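Minor league road food, and is the Nurnitz trip worth it?

Last updated: September

coterfan_288
Okay so I finally made the drive out to see Fundanton play at Nurnitz and I have thoughts. First, the bullpen. I don't know who decided a 22-year-old kid with one pitch should be closing games, but I watched him walk the bases loaded and then strike out the side, and I aged a decade. My wife had her cap over her face. I loved it. Is he like this every night?

leftfield_lou
Every night. Welcome to the club. Pacheco throws 100 and has no idea where it's headed, and neither does the catcher. They said in spring he was working on a changeup. I haven't seen it yet.

coterfan_288
I saw something slow in the ninth! It bounced, but it was slow.

leftfield_lou
That was the slider lol

shosh_k
I'm going to stick up for Jacinto here. He's been in pro ball for two seasons and he was a shortstop before that. You don't turn a shortstop into a closer over one winter. The walks are down since July, too. Give the kid a minute.

leftfield_lou
Shoshana, you said the same thing about the last guy, and he's selling trucks now.

shosh_k
He had a bad elbow, Lou!! Completely different situation and you know it.

mudhens_no_more
I'm with Lou on this one. An arm like that is fun to watch but I want my closer boring. Mbwambo was boring. Three ground balls and everybody's in the parking lot before the music stops. I'd take him back tomorrow, bad knees and all.

shosh_k
Mbwambo also blew that lead against Coter in the playoffs, which I guess we're all pretending to forget.

mudhens_no_more
That was an error by the second baseman and I will go to my grave saying so

coterfan_288
As a Coter fan I remember that inning very fondly, sorry everybody :)
Real question though -- how's the park on a weeknight? We had 3,000 people there and the line for a hot dog was two innings long. I missed a home run standing behind a guy who was paying in change.

leftfield_lou
Weeknights are great. Sit on the third base side, the sun's behind you by 6:30. Go to the stand past the bullpen, it's the same hot dogs and half the line. And don't park in the grass lot if it's rained, I had to get pushed out of there once.

shosh_k
Third base side, yes. I disagree on the food, I just eat before I leave the house. My whole game day routine is a big late lunch and then maybe a lemonade around the fifth. 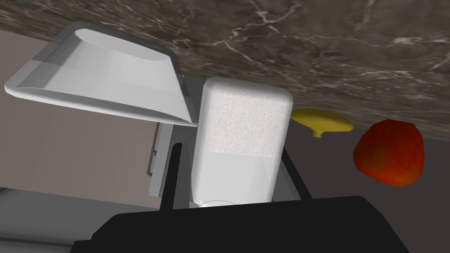
And if you go back this month, get there early enough for batting practice! The gates open a good while before first pitch and hardly anyone's inside. My nephew came home with a ball and a signature from the backup catcher, and he's been sleeping with it next to the bed ever since.

mudhens_no_more
Batting practice is the best part of the night, agreed. See, we can get along.

leftfield_lou
Until the ninth, when your boy Jacinto comes in.

shosh_k
He's going to be in the majors in two years and I'm saving this thread.

coterfan_288
Ha, I'll take that bet for a lemonade. We're coming back for the last homestand, so I'll look for you all on the third base side. I'll be the one in the Coter hat getting yelled at.

leftfield_lou
You'll be yelled at by me, specifically. Section's the one right behind the dugout, come say hi.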